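# Wimdale pick-and-place set: FAQ

**How many demonstrations are there?**
511 recorded, 424 kept. The others mostly feature an operator changing their mind halfway, a skill we would prefer the model learn elsewhere.

**Why the tape grid?**
So that start positions can be written down. "Kind of near the middle" was our first system and it lasted until January. Before each run the script names a square and you put the object in it.

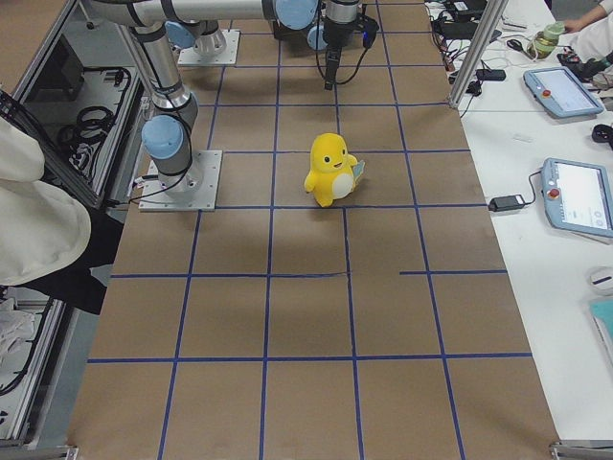
*Yellow lizard on the grid, arm overhead.*

**Does the toy have to face the same way every time?**
No. Turn it between runs. If you don't, the model learns one very good grasp and nothing else.

**My tape lines aren't straight. Do I start over?**
Please don't. Squares are labels, and nobody is measuring them with calipers.

**Can I delete a bad run?**
Mark it as failed and leave it. Volker Hollmann reads the failures, apparently for pleasure.

**How many runs per session?**
Stop at 100. Grasps get sloppy after that, and so do the notes.

**Where do the files go?**
The Stadach server, same night. Your desktop is not a backup.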